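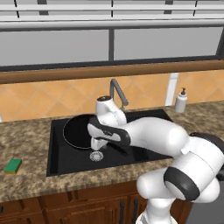 Rinsing is for people who don't trust their own washing-up, Kirsten Hviid wrote under my last post, and I've been stewing over it ever since. I'd only mentioned in passing that I run everything under the tap before it goes on the rack! One sentence, in a post that was mostly about curtains, and by the next morning I had more comments than I've had for anything I've ever put thought into.

So, fine, washing-up. Let's do it properly.

I grew up in a house where you rinsed. Mum washed, Dad dried, and I stood in the middle with a jug of clean water, pouring it over each thing as it went past like some sort of priest. I thought everybody did this. Then I moved in with three other students and discovered that one of them took plates straight out of the suds and stood them up to dry with the foam still sliding down. I was horrified. I remember ringing home about it. Dad said his own mother had done exactly that and lived to be ninety-odd, and Mum could be heard in the background saying well, that explains the tea.

We've been without a dishwasher for twelve years now. It wasn't a principle to begin with, the flat simply didn't have a gap for one, and when we moved somewhere that did have a gap we'd got used to putting the recycling in it. Friends find this very odd. Muthu Kulkarni offered us his old machine when he got a new one and looked properly hurt when I said no thank you. But I like washing up (there, I've said it). I like it after nine at night with the radio on and the big light off, when no one wants anything from me because they're afraid I'll hand them a tea towel.

My order goes glasses, cutlery, plates, bowls, then anything with egg on it, then pans. I know some of you do cutlery last. I've tried it, and by then the water is the colour of a pond and I'm meant to believe the forks are coming out cleaner than they went in? Glasses first, while it's as hot as your hands can bear. I wear gloves for that bit and take them off for the rest, which I realise is the wrong way round for my skin, but you can't feel a bit of stuck porridge through rubber.

Porridge, by the way. Cold water. I spent years attacking porridge pans with hot water and getting nowhere, and it was Dörte Hamann who told me to fill the pan with cold the second it's empty and go and get dressed. It slides off. Same with scrambled egg, same with bread dough. I've told everyone I know and they all already knew.
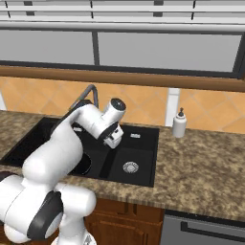
The real argument in our house is about the bowl. I was brought up with a plastic washing-up bowl sitting inside the sink, and my husband was brought up to think that was madness, why would you put a small sink in your sink? My answer has always been that you need somewhere to tip the dregs when you find half a cup of tea after you've filled the bowl, and you always find half a cup of tea. His answer is to check the living room first. Give me a sink with a right basin and a left basin and a raised divider up the middle, though, and I'd throw the bowl out tomorrow. Suds in one, clean water in the other, and Kirsten could say what she liked. Ours is a single, and not a deep one either, so the bowl stays and the roasting tin gets done one corner at a time.

Then there's drying. Rosemarie Brinkmann emailed me (emailed! about tea towels!) to say that air drying is the only hygienic way and that a tea towel is just a flannel for spreading things about. I think she's probably right and I still can't do it. A full rack first thing in the morning makes me feel as if I'm already behind. So I dry, and the towels go in a hot wash every few days, and the linen ones are better than the cotton ones by miles. The fluffy sort with a printed map of somewhere on them don't dry anything, they just move the wet from one side of the plate to the other. We own far too many of those and every one was a present.

The thing I haven't solved is the water bottles. Three of them, all with a narrow neck and a lid with a silicone ring that grows something grim if you turn your back on it. I've used a bottle brush, rice and vinegar, and a denture tablet (very good on tea stains in a flask, less good on whatever lives in the ring). At the moment I prise the ring out with the handle of a teaspoon and soak it in a mug, and at least once a week someone picks up the mug and pours it away and then I'm on my knees with a torch.

If you've got a better way with the rings, please put it in the comments. I'm also after a washing-up brush with a head that doesn't go flat within a fortnight. Kirsten, you may reply, but I'm still rinsing.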